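¿Qué es una persona refugiada?

A veces, en las noticias, se habla de personas refugiadas. Son personas que han tenido que salir de su país porque allí corren peligro. Puede haber una guerra, o puede que las persigan por su religión, por sus ideas o por el grupo al que pertenecen.

No es lo mismo que mudarse. Quien se muda suele tener tiempo para hacer las maletas y elegir casa. Una familia refugiada muchas veces sale con lo que puede llevar en las manos.

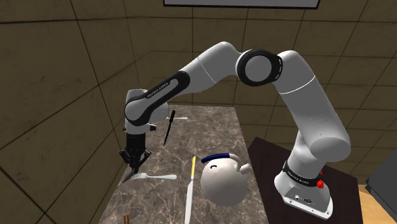 Al llegar a otro país, la familia puede pedir asilo. Pedir asilo significa decir: «No podemos volver a casa, necesitamos protección». Unas personas del gobierno escuchan su historia, hacen preguntas y miran los papeles. Después deciden. La respuesta puede tardar mucho.

Mientras esperan, algunas familias viven en un centro de acogida. El de Ikier tiene 42 habitaciones y en cada una duermen hasta 2 familias. En octubre vivían allí 254 personas, muchas de ellas niños y niñas. Por la mañana van al colegio del barrio, y por la tarde hay clases de idioma y un rato para jugar.

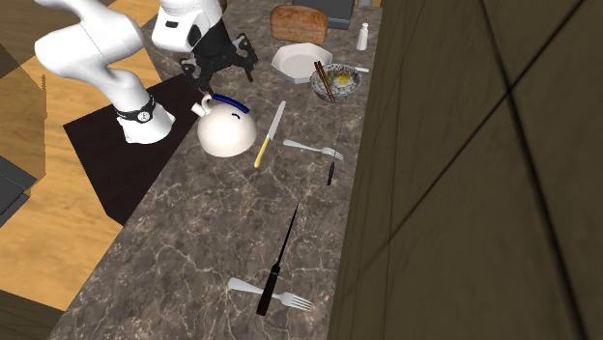
Brazo blanco con pinza negra sobre una encimera.

¿Qué derechos tiene un niño refugiado? Los mismos que tú: ir a la escuela, ver al médico, jugar y estar con su familia.

Si llega alguien nuevo a tu clase, puedes enseñarle dónde está el patio o invitarle a jugar. Quizá no quiera hablar de su viaje. Espera a que te lo cuente, si quiere.

Palabras difíciles
Asilo: protección que da un país a quien está en peligro en el suyo.
Frontera: línea que separa dos países.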